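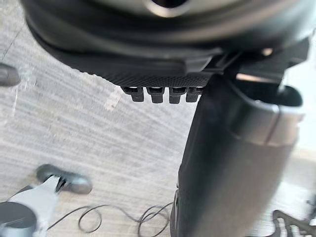
View from the wrist of a robot arm, with a second gripper at lower left and a black cable on the floor. Photo: Flendus

Flendus opens its Cirkari workshop for robot demonstration day

8 January 2021

Flendus will hold a demonstration day at its Cirkari workshop this month for local manufacturers, colleges and anyone else with an interest in automated handling. Entry is free but places must be booked.

The day follows a smaller visit in December, when staff from Baron and Hajdu spent a morning at the workshop. Both firms asked to see the arms working on everyday items instead of prepared test blocks, and the programme has been changed to suit.

There will be 3 sessions, each lasting an hour. The first covers two-arm work, where one gripper steadies an object and the other moves it. The second is on close-range viewing - visitors will see the pictures from the wrist cameras on a large screen as the arms move. The third is an open session in which visitors can bring a small item of their own and ask the operators to try it. Items must weigh no more than 300 grams and must not contain liquid.

Groups are limited to 5 people so that everyone can stand near the work area. Visitors should wear flat, closed shoes and keep behind the marked line while the arms are powered. Long hair should be tied back and lanyards taken off before going in. Face coverings are required indoors and will be available at the door.

A spokesperson for Flendus said: "People often ask us how an arm copes with a dark or shiny object. It is easier to show them than to send a brochure. Some attempts will fail on the day, and we will leave those in."

The workshop is on the ground floor and has step-free access from the rear car park. Tea and coffee will not be served this time. Session times will be sent out with each booking, and anyone who can no longer come is asked to say so early as there is a waiting list.

To book, contact the Flendus visits desk on extension 3574, stating which session you would like and whether you plan to bring an item.

Ends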